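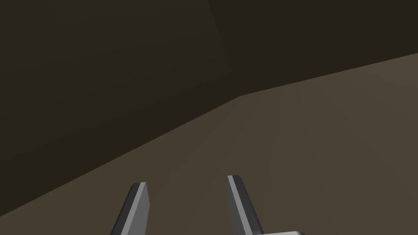

*Gripper open, bare surface, default colors. My whole workshop, so far.*

I promised myself I'd write up the money side of this before I bought a single bolt, so here we go. 14 May 2025, one cup of coffee, one very ugly spreadsheet.

The short version for anyone new: I want a small arm on my bench to move little printed parts from a tray into bins while I do something more fun. I sell the parts, I sort the parts, and I am so tired of sorting the parts. For the last few weeks I've been running the job in simulation in the evenings (free, apart from the electricity and my patience) and I've finally hit the point where I need to decide what to spend.

My ceiling is $1068. That's a weird number, I know – it's what was left in the parts-business account after I paid for filament and the new shelf. I could top it up from my own pocket but I've done that before, and that's how I ended up with two laser engravers.

So, the arm. I've gone back and forth between a used Cultis and a new Emach kit for way too long. The Cultis is $600 from a seller a couple of hours away, already assembled, with a power supply but no gripper. The Emach kit is $400 and comes with a basic two-finger gripper, but you build it yourself and the forum threads about the wrist joint are long and grumpy. I love a kit! I also know exactly how many half-built kits are in my closet.

Then there's everything that isn't the arm, and I keep forgetting this part:

- a decent gripper, if I go with the Cultis
- a mounting plate (I've got a quote from Gorngate, still waiting on the shipping)
- a camera and something to hold it
- cables, because it's always cables
- an emergency stop button, which I left out of the first two versions of the budget, oops

The gripper line is where I've changed my mind the most. I started out wanting the fancy Wei one with swappable fingertips and force feedback, and it would have eaten nearly everything left after the arm. My parts are light and boxy and they don't mind being squeezed a bit. Plain parallel fingers should do it, and if I need grippy tips I can print some sleeves and glue on a bit of rubber. That moves the Wei from "must have" to "birthday."
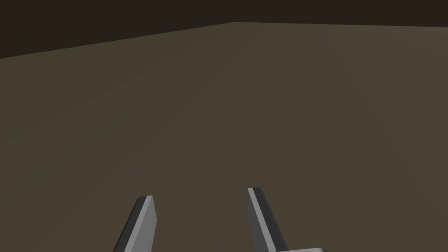 Bench space is the other thing I hadn't put a price on, and it might end up being the sneaky expensive one. My bench is already full, so whatever I buy either pushes the printer onto another table or needs a table of its own, and a sturdy one isn't cheap. In the sim I've got this huge stretch of plain brown surface out past the fingertips, with the nearest thing to clutter being the gripper itself, and it has made me very optimistic about where trays can go. My real bench has a vise, a lamp and a drawer that won't close all the way. I taped out the arm's reach on the bench with painter's tape last night and the tray ended up on top of the vise. So now there's a new row in the spreadsheet called "table??" with a placeholder of $10, and yes, I know, but I needed the cell to have something in it.

For now I'm leaning toward the Emach. Going that way leaves me $668 for the plate, the camera, the stop button and some sort of table, and I won't have to hunt for a gripper straight away. With the Cultis I'd have $468 and a longer shopping list. It's the nicer machine, no question, and if the seller drops the price I'll probably fold in a second.

Before I order I'm going to add a vise-shaped block and a tray to the sim, at real measurements, and see what the arm can reach from each corner of the bench. I also want to hear back from Gorngate about the plate, and ask whether they'll drill it for the Emach base or if I'm doing that myself.

If you've built the Emach and have feelings about the wrist, please leave them in the comments – grumpy is fine!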